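Pre-purchase inspection checklist: two-arm work cell, Room 2
Project: Wusterik
Inspection date: August 12, 2025
Status: open, with comments

Scope
This checklist covers the planned purchase of a two-arm cell from Gestix, with grippers quoted separately by Irnum. It is to be filled in before the order is placed and again at delivery. Items marked HOLD must be closed before any deposit is paid. The simulated layout is part of the inspection and is treated the same way as a drawing.

1. Room and access

1.1 Delivery route wide enough for crated arms
Result: PASS
Comment: Crate sizes taken from the Gestix quotation. The door leaf has to be pinned back during delivery. Barajas will bring their own skates.

1.2 Floor suitable for the pedestal load
Result: HOLD
Comment: The floor is wood and has grilles let into it. No load figure on file. Ask the building owner for the floor drawings. If a spreader plate is needed it is not in the current budget.

1.3 Floor grilles clear of the working area
Result: PASS WITH COMMENT
Comment: Keep the pedestals and the cable run off the grilles. Mark them on the layout before it goes to Barajas.

1.4 Walkway kept clear
Result: FAIL
Comment: Wire racks to be moved out before installation. No cost, but someone has to be given the job. Chairs to be stored outside the marked area when the arms are powered.

2. Power and isolation

2.1 Separate supply for the cell
Result: HOLD
Comment: Electrician's quote not received. The allowance in the budget was carried over from the last project and should not be relied on.

2.2 Isolator within reach of the operator
Result: NOT YET CHECKED
Comment: Position depends on 1.2.

2.3 Emergency stop, one per arm plus one at the door
Result: PASS WITH COMMENT
Comment: Gestix include the first two. The door unit is an extra and has been added to the order list.

3. Guarding

3.1 Reach of both arms drawn on the layout
Result: PASS
Comment: Drawn at full stretch with the grippers fitted. The earlier drawing left the grippers off and should be withdrawn.

3.2 Clearance between the two arms
Result: HOLD
Comment: The supplier's default spacing is 65 cm between bases. We want this run again in simulation with the wider gripper on one side before we agree to it.

3.3 Guard panels
Result: FAIL
Comment: Not in either quotation. Barajas have offered a mesh type and a clear type. Price both. The clear type is easier to supervise through but marks quickly.

4. Grippers and work surface

4.1 Finger opening suits the items to be handled
Result: PASS WITH COMMENT
Comment: The test list includes a glass cup, a disc and a book. The disc is the difficult one. Ask Irnum whether softer finger pads can be supplied with the first order.

4.2 Breakable items replaced for first trials
Result: HOLD
Comment: Use a plastic cup until the force limit has been set and signed off.

4.3 Table fixed and level
Result: NOT YET CHECKED
Comment: Table is staying, so no purchase needed. Brackets to be bought locally.

4.4 Views from the simulated layout attached
Result: PASS
Comment: Room and table first, then the gripper with its fingers apart and nothing between them.

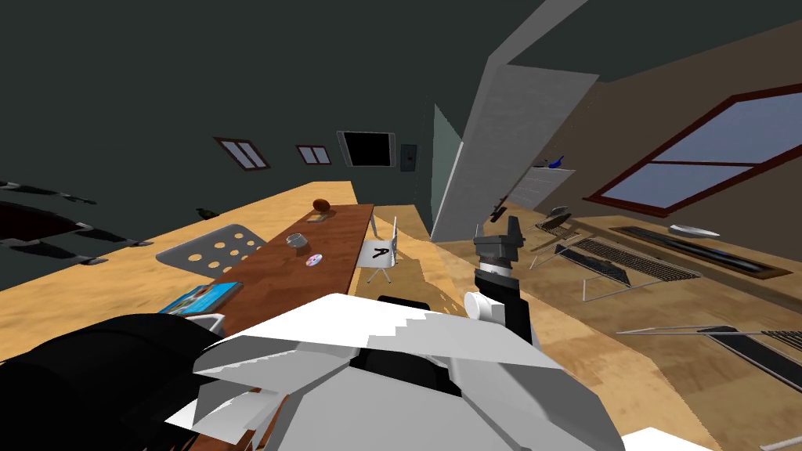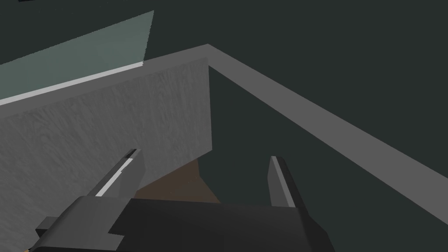 5. Budget and order of purchase

5.1 All items on the layout appear in the budget
Result: FAIL
Comment: Missing are the guard panels, the door stop unit, the finger pads and any floor plate. Add a line for each, even where the price is not known.

5.2 Contingency
Result: PASS WITH COMMENT
Comment: Set at 10 per cent. This is thin while 1.2 and 2.1 are open. Review when both prices are in.

5.3 Lead times
Result: PASS
Comment: Gestix quote 37 working days from deposit. Irnum hold the grippers in stock. Do not order the grippers early, as their warranty starts on dispatch.

5.4 Spares
Result: HOLD
Comment: One spare set of fingers is enough for the first year. The spare controller can wait for the next budget.

5.5 Training
Result: PASS
Comment: Included by Gestix on site. Travel is charged separately and has been entered.

Release
Deposit not released. Return this sheet with items 1.2, 2.1, 3.2, 4.2 and 5.4 closed and the revised budget attached.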